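Trabajar en casa, parte 3: la silla, la espalda y lo demás

Escribo esto deprisa que en un rato tengo llamada. Varios me habéis preguntado por correo cómo va lo de la espalda. Va. Mejor que en septiembre, peor de lo que me gustaría.

Resumen para quien llegue ahora: dos años currando en la mesa de la cocina, silla de comedor, portátil encima de una caja de zapatos. Un desastre. Lumbares fatal, cuello peor. El fisio me dijo que me moviera más y que dejara de buscar el cacharro milagroso. Le hice caso a medias.

Lo primero que miré fueron sillas, claro. Semanas con pestañas abiertas. La Livora me gustaba pero se me iba de precio, la Osman la probé en tienda y el asiento me quedaba largo, me cortaba detrás de las rodillas. Al final tiré por una de malla con reposacabezas que se inclina. El reposacabezas lo uso poco, solo cuando leo o en las llamadas largas. Para teclear, nada.

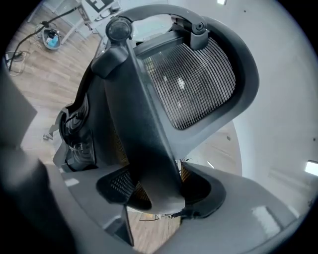

Lo que de verdad me ha cambiado algo

Levantarme. Ya está, ese es el secreto, podéis cerrar la pestaña. Me pongo una alarma cada 22 minutos – sí, número raro, con 30 la ignoraba y con 20 me ponía de los nervios. Suena, me levanto, lleno el vaso, miro por la ventana, vuelvo. El vaso es pequeño a proposito.

Luego la pantalla. La subí con un brazo Jetusow de segunda mano y el cuello lo notó a la semana. El teclado aparte, obligatorio si usáis portátil. Lo del ratón vertical no me convenció, lo tengo en un cajón.

Y los reposabrazos. Yo los llevaba altísimos, hombros en las orejas todo el día y sin enterarme. Los bajé hasta que los codos caían solos. Dos días raro y después bien.

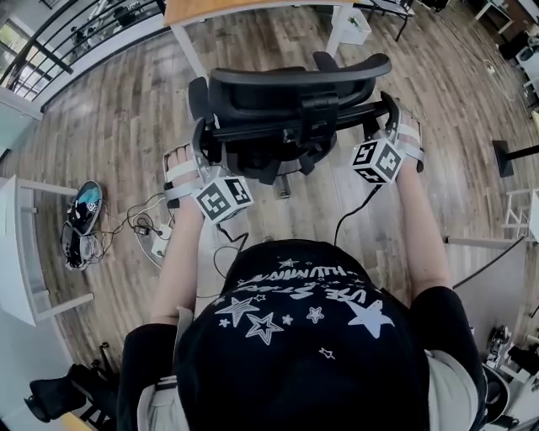

También camino antes de empezar. Un paseo corto, a las ocho, como si fuera a la oficina. Vuelta a la manzana, panadería, casa. Los días que llueve me lo salto y luego lo noto, estoy más espeso hasta media mañana. Por la tarde intento otro pero ahí fallo bastante, la verdad.

Cosas en las que no gastaría un euro otra vez: el cojín lumbar (se escurre), el reposapiés Wastbridge (acabó de juguete del gato) y una app de posturas que me mandaba avisos justo en mitad de las reuniones. La borré sin terminar el mes de prueba.

Me queda pendiente la luz. Tengo la ventana detras y por la tarde el reflejo me obliga a torcerme, con lo que todo lo anterior se va un poco al garete. Quiero girar la mesa pero el enchufe está al otro lado y el router tambien. Os cuento en la parte 4, si consigo un alargador decente y un rato libre.

Me llaman ya. Dejad en los comentarios cada cuánto os levantáis vosotros.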